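Newsletter > Workshop notes > Grippers

I've had 2 weeks with the Skeris hand now, after a whole winter on the Rieger, and I still can't pick a favourite! The Rieger is quick and simple to set up (Bello had it running before his tea went cold), but give it anything round and it sulks.
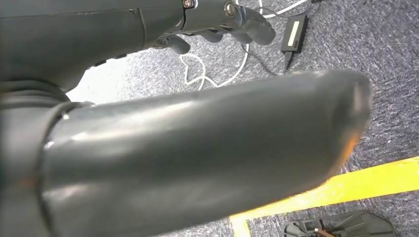 My main gripe with both has been the wrist camera, or more to the point where to put it. Forough wants it low and close to the fingers, I'd like it further back so I can see more of the arm as it moves. We've tried 4 mounts so far and I've a soft spot for the last one, as you get the curled fingers and a fair bit of forearm in one view, even down to the scuffs on the shell. The white cables on the carpet are on my list to tidy before the next run.

Next month we're trying the Kurach controller with both hands, 13 objects each, same order. If you've used one, do drop me a line – I'd love to hear how you got on with the grip settings.

Ashley Marsden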